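The glass stand, week two

So the glass stand is still on the work table, and yes, I know I said it would be done by the end of March. It is now Jun 30, 2018. Moving on!

For anybody who missed the earlier post, I'm making a little stand to hold pressed ferns. My grandmother had one on her hall table, two panes in a dark metal surround, with a sprig of something from her yard squashed flat in between. I wanted one for years and every one I found online was either tiny or cost more than my winter coat. Then Tài Khổng, who I used to share a studio with, offered to sell me a box of leftover metal and glass bits from when he closed up his lamp business, and I drove out to get it that same afternoon (302 miles round trip, and I ate gas station peanuts for dinner, no regrets).

The box was a mess in the best way. Hinges, knobs, some 500 little brass screws that don't fit a single thing I own, and a handful of black frames in different shapes. Most of them were bent. I picked the straightest one and named the project Norby, after a cat I knew as a kid who also couldn't stand up properly.

The first week was all cleaning. I used dish soap, then vinegar, then dish soap again because the vinegar left streaks, and then I found out my favorite cloth was the thing leaving the streaks. If you're doing this at home, old T-shirts work great as long as they've never met fabric softener. I lost an entire evening to that one.

Then came the leveling. I don't have a fancy level, I have a short plastic one that came free with a shelf, and I got three different answers depending on which end I started from. I ended up just setting the thing down, crouching until my eyes were even with the tabletop, and squinting. It's how my dad hung every picture in our house and most of them were fine.

I also ordered clear glue, and then I ordered it again when the first tube came dried up solid. The second one is still sitting in its envelope by the door. I'm a little scared of it, to be truthful! Glue on glass is forever, and my hands are not what you'd call steady before lunch.

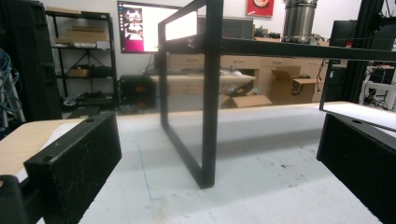 Norby's legs are my big worry right now. I had pictured two matching ones, like the sides of a little doorway, and I keep going back and forth on whether that matters. The tall loop on the one side is my favorite part, with its squared-off bottom sitting on the table and the clear pane inside it, but the leg at the far end of the long bar is a lot thinner and has an angled end by the white foam pad. I could swap it for something chunkier from the box, or I could leave it alone and call it character. My sister votes character. My sister also has a couch propped up on a dictionary, so take that how you like.

The ferns are pressing in the meantime. I've got 12 of them between sheets of newspaper under the heaviest books I own, and I peek way too often. Two have gone brown at the tips, which I kind of love. If anyone has a trick for keeping the green in, please put it in the comments, and tell me what glue you use while you're at it. I'm going to go open that envelope.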